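Tarberg Notes > Workshop > Tidying Up

January 21, 2026 | by the Tarberg Notes author

I have finally sorted the cables, and I am so happy about it! Ever since October they'd been living in one big cardboard box from a Dretano delivery, and every time I wanted a short piece of red wire I had to pull out the whole knot (plus a phone charger from 2009, plus string).

The new rule is one bin per color. Black goes in orange, blue goes in white, red goes in the dark teal one. I thought about matching the bins to the wires, but I already had these and I love how cheerful they look in a row against the flowery wallpaper. 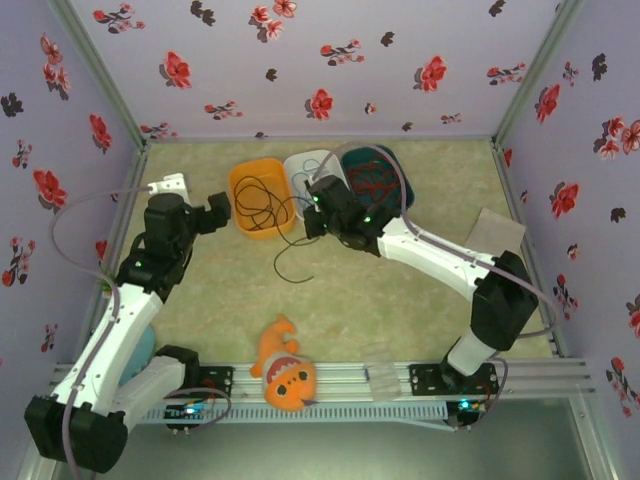

Black is the problem child, of course. I have far more of it than anything else and it will not stay put, so I've ordered a pack of 30 Velcro ties and I'm going to coil every last piece this weekend. Blue was easy, there's hardly any! Red is still a tangle, but it's an all-red tangle, and I'll take that.

The clownfish stays, by the way. He's been on the front rail all winter and I'd miss him.

Next up is the screw drawer, some 180 little bags, half of them without labels. Wish me luck, I can't wait to get started!

Contact | © Tarberg Notes | Back to top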